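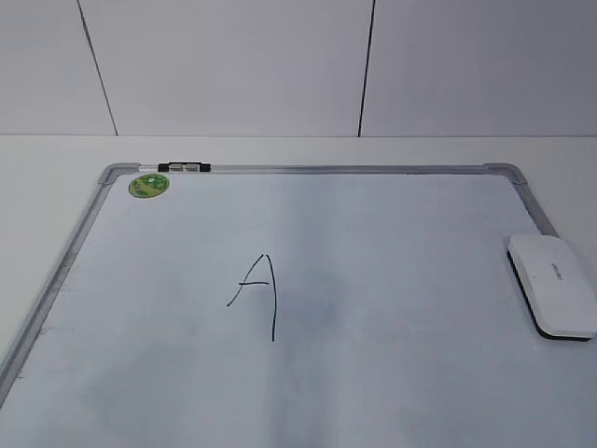
The Board on the Table

By Lies Geerts
May 10, 2026

For eleven years I hung my whiteboard on the wall, as everybody does. Then we moved to the old dairy office in Drallthorpe, where the walls are made of big smooth panels and the landlord does not permit one single screw. So the board went on the table, flat on its back, and there it has stayed. I want to write down what I have learned from this, as I think there are more people with such walls than the makers of whiteboards believe.

The first week I found it very strange. On the wall, a board is a kind of stage. One person stands in front and the others look at her back. On the table, the same board is more like a big sheet of paper, and people sit down with it. My colleague at Hesta, where we plan the weekly deliveries for small bakeries, began to draw her routes from the opposite side, so that half of the notes were upside down for me. I learned to read them. Now I can read most of her handwriting better upside down than in the normal direction.

What changes when a board lies down

Dust is the first thing. A board on the wall keeps its own dust only for a short time, and then the dust falls down to the tray or to the floor. A board on the table collects everything: the powder of the ink, crumbs from the samples, the hair of the cat who is not allowed in the office. If you write through this dust, the tip of the marker takes it up and the line becomes gray and thin. I wipe now before I write, and again before I go home.

The second thing is the sleeve. When you write on a wall, only your hand comes near the ink. When you write on a table, you lean over, and your whole arm goes through the work of this morning. I have one gray cardigan with a blue elbow, and I have stopped trying to wash it out. Start at the far side of the board and come back toward yourself. Left-handed people should also begin at the right, although my left-handed brother tells me he has no need of this advice.

The third thing is the light. Our board has a glossy surface, and a glossy surface on a table looks straight up to the lamps. In the afternoon I could not read the middle part at all. We tried to move the table, then to move the lamp, and at the end it was enough to sit on the other long side. Before you buy anything, walk once around the table.

There is also a good side. Markers write well on a flat board. When you hold a marker against the wall for a long time with the tip pointing upward, the ink goes away from the tip, and people throw away a pen which has still a lot of ink in it. On the table the tip points down, the way it does on paper. We used 4 markers for the whole winter, and I wrote this in my notebook with some pride.

About the frame

I prefer a board with an aluminum frame and plastic caps at the corners. On a wall you hardly touch the corners. On a table you touch them all day, with the wrist, with the hip when you pass by, with the bag you put down too fast. A bare metal corner is not kind to a sweater. The caps on ours are rounded, and I would not take a board without them anymore.

The frame makes a small edge all around, and in this edge the black powder comes together. An old soft toothbrush is the best tool for it. Brush along the rail, never across, and then take the powder away with a damp cloth. Put something thin under the board as well, if you care for the table. Ours was sliding a little each time somebody wiped with energy. I bought a roll of rubber mat from Van Rooij, 148 by 82 centimeters, and cut from it strips for the long sides. It has not moved since August.
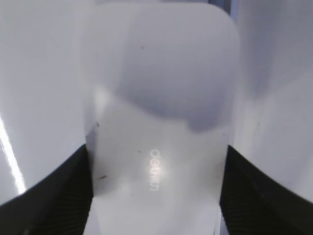

THINGS THAT SHARE THE TABLE

A table with a board on it becomes quickly a table with everything on it. I am quite strict about this. Cups stay on the windowsill. Telephones stay in the pocket. What may stay near the board is the eraser, the cloth and the small plastic things that belong to office work, and of those I like best the frosted kind.

Frosted plastic is modest. It lets the light come through and it keeps the details for itself, so what is behind it becomes only a soft shadow. Clear plastic shows each fingerprint, and white plastic turns yellow beside a window. Frosted plastic does become dirty too, but in its own way: you get small dark specks, and beside a whiteboard the marker powder finds it without any help. Warm water with one drop of dish soap is enough. Please do not use the rough side of the sponge. It makes shiny lines on the matte surface, and these you will see forever.

Be careful also with the brand name. On many of these things, from deli and from other makers, the letters are small and pale, and strong cleaning liquid can take them away if they are only printed. Maybe you find this no loss. I like to know the name when I must find the same thing again.

The eraser

For an eraser on a flat board, weight is more useful than on the wall. You do not have to hold it up, so let it work. I push mine in straight lines from left to right and lift it at the end of each line. People who rub in circles only give the powder a tour of the board.

I have 2 erasers and change them each month. The resting one is knocked out above the bin, outside, with the wind behind me. After that I wipe the felt with a dry brush and leave it one night with the felt upward. In the Zurkomero calendar, which hangs from a string on our door handle, there is a small "E" on the first of every month, and whoever comes in first that morning does the change.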